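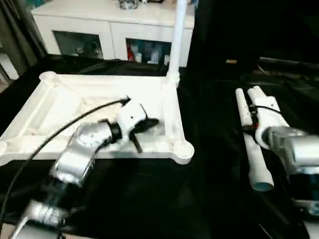
Zuletzt geändert: 9. Nov. 2022

Anleitungen > Regale und Ablagen > Falico Steckregal > Aufbau

4 Aufbau des Steckregals

4.1 Vor dem Aufbau

Das Regal Falico besteht aus drei Ablageböden und acht Stangen. Jeder Boden ist eine flache, weiße Schale mit erhöhtem Rand und einem runden Zapfen an jeder Ecke. Die Stangen sind alle gleich lang (356 mm) und untereinander austauschbar. Werkzeug wird nicht benötigt.

Bauen Sie auf einem ebenen Tisch auf. Auf einer dunklen Tischplatte heben sich die weißen Teile gut ab. Wer eine empfindliche Platte hat, legt eine dünne Decke unter.

Hinweis: Prüfen Sie die Zapfen auf Grate. Kleine Kunststoffreste aus der Fertigung lassen sich mit dem Fingernagel entfernen. Bitte nicht feilen, die Stangen sitzen sonst zu locker.

4.2 Unteren Boden bestücken

1. Unteren Boden mit der Innenfläche nach oben auf den Tisch legen. Die Innenfläche ist leicht strukturiert, der Rand steht nach oben.

2. Die Schale so drehen, dass eine lange Seite zu Ihnen zeigt. Diese Seite ist ab jetzt vorn.

3. Erste Stange auf den Zapfen hinten rechts setzen und senkrecht nach unten drücken, bis sie anliegt. Mit der freien Hand den Rand neben der Ecke festhalten.

4. Von der Seite kontrollieren, ob die Stange gerade steht. Steht sie schief, wieder abziehen und neu ansetzen.

5. Zweite Stange hinten links aufstecken, danach die beiden vorderen. Die vorderen Ecken bleiben so am längsten frei und Sie kommen besser an die hinteren heran.

Vorsicht: Stangen nicht mit dem Hammer eintreiben. Der Zapfen kann am Ansatz reißen. Wenn eine Stange klemmt, leicht drehen und dabei drücken.

4.3 Mittleren und oberen Boden aufsetzen

6. Mittleren Boden waagerecht über die vier Stangen halten und alle Ecken gleichzeitig ansetzen. Zu zweit geht es leichter.

7. Reihum an den Ecken nach unten drücken, immer nur ein kleines Stück. Nicht erst eine Seite ganz und dann die andere.

8. Die restlichen vier Stangen wie in 4.2 aufstecken, wieder hinten rechts beginnend.

9. Oberen Boden aufsetzen. Das fertige Regal ist 700 mm hoch.

10. Am oberen Rand vorsichtig rütteln. Wackelt das Regal, sitzt meist eine Stange im unteren Stockwerk noch nicht ganz auf — dann dort nachdrücken.

4.4 Belastung und Aufstellort

Jeder Boden trägt bis 12 kg, gleichmäßig verteilt. Schwere Sachen gehören nach unten. Der Rand hält kleine Gegenstände auf der Fläche, er ist kein Griff: Regal zum Umstellen ausräumen und am unteren Boden anheben.

Vorsicht: Nicht neben Herd oder Heizkörper aufstellen. Bei mehr als 40 °C können sich die Böden verziehen.

4.5 Reinigen und zerlegen

Böden mit einem feuchten Tuch und etwas Spülmittel abwischen. In der Struktur der Innenfläche setzt sich Staub fest, hier hilft eine weiche Bürste. Keine Scheuermilch verwenden.

Zerlegt wird von oben nach unten. Stangen beim Abziehen leicht drehen und nicht seitlich hebeln. Ersatzstangen und einzelne Böden liefert Jititz nach, Bestellnummern siehe Kapitel 6.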